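Tea Shelf Loading with Two Arms
Spring project report, Robot Manipulation Club

The goal of our project was to get a pair of robot arms to pick up flat tea packets from a table and put them in a small pine shelf. We picked tea packets because they are light, they slide around, and they are hard to grip if they are lying flat. Last year's team worked with blocks, and the club wanted a task where the object doesn't hold its shape so well.

All of our training runs were done by hand control. One person moved a pair of leader arms and the robot arms copied the motion. The cameras on the wrists recorded what each gripper was facing, and those recordings were used to train the policy. We called our control program Brillham, after the street the lab is on.
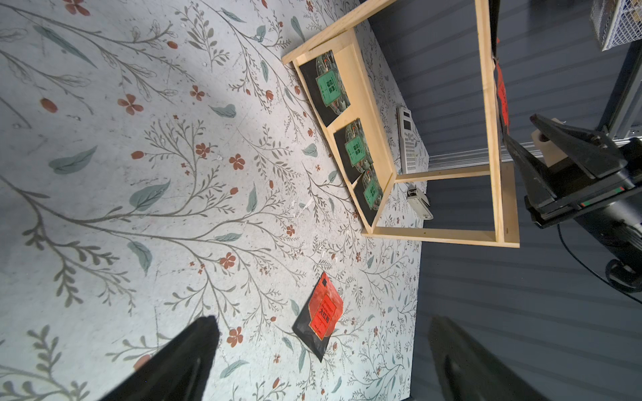 Melina Gkikas

Work was split up in January. I did the data collection and most of the writing. Dwynwen Voyle wrote the recording script and trained the models. Jörg Engelhardt kept the arms calibrated and replaced a motor in the second month. Our advisor was Inès Huet, who also lent us the shelf.

The first problem was the tablecloth. It has a flower pattern with orange blossoms and teal leaves, and we had planned to take it off and work on a bare table. Dwynwen wanted to keep it so the model would have to learn the packets and not just look for anything colored. We kept it. Training was slower at first, and the early model reached for the orange flowers a lot. After we added more runs with the red packets near the flowers, this happened less.

The second problem was picking up. A packet lying flat gives the fingers nothing to close on. We tried three ways:

Straight down pinch. The fingers press on both sides and the packet buckles up in the middle. Works on the softer packets.
Edge slide. One finger pushes the packet until a corner lifts, then the gripper closes. Slow, and it sometimes pushes the packet out of reach.
Pinch at the corner. Best results, but the wrist has to be turned to match the angle of the packet.

We ended up using the corner pinch for nearly all of the recorded runs. Jörg put thin rubber pads on the fingertips, which helped more than any change we made in software.

Piles were harder than single packets. When the packets overlap, the gripper can take two together, and the model had no idea that it had done so. We recorded 33 runs with piles and 80 with single packets. The difference in the results probably comes partly from that. 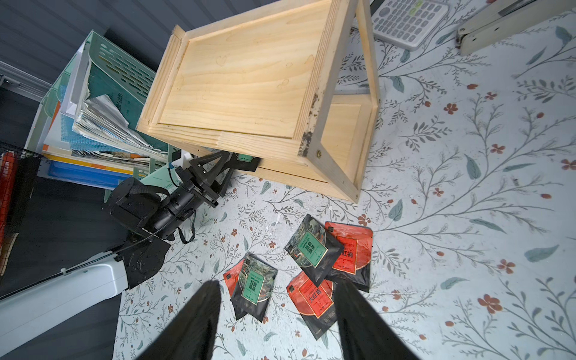
Does the second arm need to be there for this task?
For single packets one arm is enough. We used the second arm for the runs where the shelf gets moved, and for those one arm has to deal with the wood while the other goes for the tea.

For the final test we did 40 trials with single packets and 30 with piles. Each trial was stopped when the packet was in the tray or when the arm had missed three times in a row. Single packets went well for the most part. The piles did not – the arm finished fewer than half of them, and Dwynwen thinks the model needs a way to check what it is holding before it moves away.

Lighting also made a difference. Runs recorded late in the day had glare on the shiny packets, and we threw some of those out. Next time we would close the blinds and use the lamp for everything.

The recordings and the calibration notes are in the club folder under Brillham. The finger pads wear out, so check them before you start, and order new ones early because ours took most of May to arrive.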